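Chapter 3
Surfaces and Finishes

Most people who buy a house look at the rooms. A surveyor looks at what the rooms are covered with. Paint, plaster, render, tile and timber all hide the structure behind them, and all of them give some clue to its condition. This chapter deals with the finishes found inside ordinary houses and with how they are recorded in a survey report.

A finish does two jobs. It protects the material underneath and it changes how the room looks. Older builders put the first job before the second. In the terraces at Drarnham, where Magnus Mackay carried out his survey of 322 houses, the inside walls had three coats of lime plaster and a thin wash of colour.

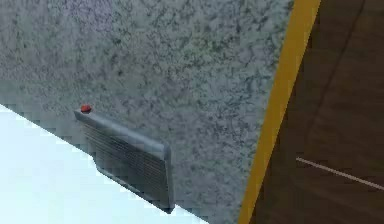 Plaster is described in a report by its texture, its colour and its soundness, in that order. Texture may be smooth, combed, stippled or rough. Colour needs more care than students expect. A wall with pale grey, bluish-grey and charcoal flecks, like the one shown, should be entered as "mottled grey" and not simply as "grey", so that a later repair can be matched to it. Soundness is tested by tapping with the knuckles. A dull or hollow note means that the plaster may have come away from its backing, and the area should be marked on the plan.

Cracks are entered separately. Fine cracks in a plaster skim are common and seldom matter. A crack over 3 mm wide should be measured at both ends and again at a later visit.

Timber finishes are recorded in much the same way, with the addition of the direction of the grain.
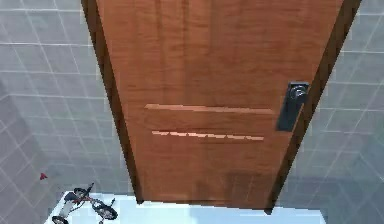 Stain, varnish, oil and wax each leave a different surface, and it is not always possible to tell them apart by eye. Where there is doubt, write "clear or tinted finish, type not known". Marcelle Renaud's method, set out in Section 3.4, uses a drop of spirit on a hidden edge.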